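The Ferry to Lawal 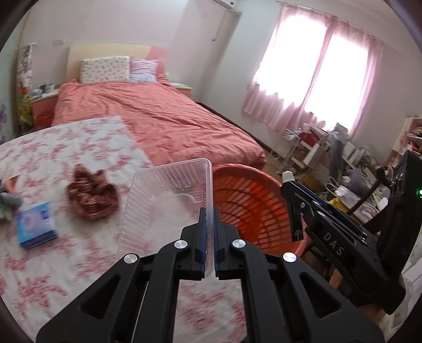

1. The Ticket

The ticket to Lawal cost 35 coins, and I had 90. My mother said that it was enough for a return, if I did not eat in Estbridge.

I ate in Estbridge. There was a soup with dill, and the woman gave me bread without asking.

2. The Crossing

On the boat a man slept with his hat over his face. The water was gray and very flat. I was practicing what I would say to my brother after so many years, and each time it became shorter.

3. The House

His door was green now. I knocked and heard a chair move.

"You are late," he said through the door.

"The ferry was slow."

"It is always slow in November." Then he opened, and he was holding two cups.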